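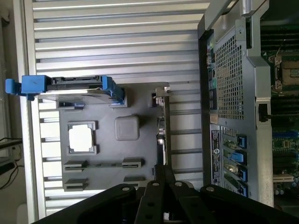
Figure 1. Drive carrier with blue plastic ends, lying across a gray molded panel. Rear section of the chassis at right.

Unit 8: Desktop Teardown and Part Identification
Course notes, Hardware Maintenance I
Instructor: Aldana Rivadeneira
Lab supervisor: Stuart Wragg

1. Scope

These notes cover the removal and sorting of the main parts of a desktop computer. The lab units are mixed models, so part positions vary. Follow the order given in section 3 unless the bench sheet for your unit says otherwise. Power supply repair is outside the course. Supplies are removed whole and are never opened.

2. Terms

Chassis. The metal frame that holds all other parts. The rear section carries the openings for the ports and, in most units, a vent.

Vent grille. A perforated area in the chassis wall. The mesh passes air while limiting the size of objects that can enter. A grille blocked by lint restricts airflow in the same way as a failed fan. The rear grille in Figure 1 has small square holes in a dense grid; other units have round or hexagonal ones.

Rear I/O. The group of ports reached from the back of the computer. On most boards the ports are soldered to the motherboard and show through a cutout in the chassis. Colors are a partial guide only. On older boards green is used both for the round PS/2 mouse port and for the audio line-out jack, and the two differ in size. Identify a port by its shape first.

Drive carrier. A removable holder for a hard drive. Plastic parts meant to be handled during service are often molded in a bright color, commonly blue or green. The carrier in Figure 1 has a pull handle at one end and a retaining clip at the other.

Panel. Any flat cover or divider, metal or plastic. Molded panels often have raised clips and bosses on one face. Record which face was turned inward before setting a panel aside.

Regulatory label. A printed label with safety and compliance marks. It is not the same as the service label, which carries the serial number. Do not remove either one.

3. Procedure

3.1 Shut down the computer, switch off the supply and unplug the cord. Hold the power button for 8 seconds.

3.2 Put on the wrist strap and clip it to bare metal on the chassis.

3.3 Remove the side cover. Check it for an attached cable before lifting it clear -- some models have an intrusion switch.

3.4 Photograph the interior. Cable routing is graded at reassembly.

3.5 Disconnect the data and power connectors from each drive. Pull on the connector body. Do not pull on the wires.

3.6 Release the drive carrier. Carriers differ in how they lock. Look for a latch at each end and for a screw on the far side before applying force. A carrier that does not move under light pressure is still locked.

3.7 Remove any plastic panel or air guide. Press the clips in and lift evenly.

3.8 Remove expansion cards, then memory, then the supply. The motherboard stays in the chassis for this unit.

3.9 Clean the grille from the outside with a soft brush, then from the inside.

4. Sorting

Parts go to the bench trays as follows.

Tray A: drives and carriers
Tray B: memory and cards, in antistatic bags
Tray C: screws, sorted by thread
Tray D: plastic panels, guides and loose clips

Metal covers are stacked flat on the lower shelf. Hard drives with coarse-thread screws (6-32) are kept apart from optical drives, which take M3. Mixing the two is the most common cause of stripped holes in the lab.

5. Inventory sheet

Every part gets one line. Enter the tray letter, the part type, the condition code and the tag number. Tags in the current series start at 3,267. A carrier and its drive are tagged separately, even when they are not taken apart.

Condition codes:
1 -- no damage
2 -- cosmetic damage, part usable
3 -- broken latch, clip or handle
4 -- bent metal or damaged connector
5 -- untested

Use code 5 for any drive that has not been run on the Prasero test bench, whatever it looks like.

6. Lab report

Submit a report of no more than 1,000 words, with the inventory sheet attached. Include your photograph from step 3.4 and a labeled sketch of the rear I/O. Reports are due February 17, 2025, in Room 105. Late reports go to Sandra Birkett in the department office.

Groups that did not finish reassembly should arrange bench time with Stuart Wragg. The next unit covers storage interfaces and requires a working chassis.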